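Teaching by example: a morning with Aarti Chaudhary
By Pascual Gallardo

Aarti Chaudhary is talking before I have my coat off. "You have to see the new tables," she says, pulling a chair up to her screen. "We changed the wood grain last night and it looks lovely!"

The tables aren't real, and neither are the arms. Her team at Wustow builds simulated rooms, then steers a simulated robot through small chores in them, saving every attempt so that a learning system can study how it's done. So far they have kept 1099 examples, all of them driven by a person.

"People think the clever bit is the model," she says. "I love the model, but I could spend all day on the examples — where the box sits, how the light comes in, whether there's a plant in the way."

Octavio Durán does much of the driving. He reckons a good session gives him some 16 runs worth keeping. "My early ones were terrible," he says cheerfully. "I'd hesitate, and you could see the policy hesitating too, weeks later. It had picked it up from me!"

Do they throw the clumsy ones out? Chaudhary shakes her head. She wants a few recoveries in there, so the system sees what to do after a bad approach. Since May they have tagged those separately, and she is already planning the next set of rooms, with two arms sharing a table. 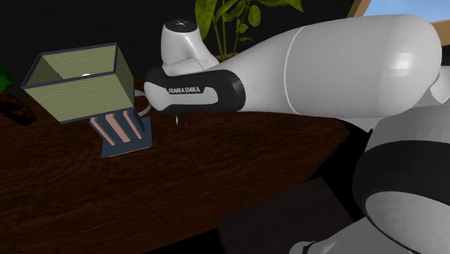 A Franka Emika arm and an open green box in one of the simulated rooms.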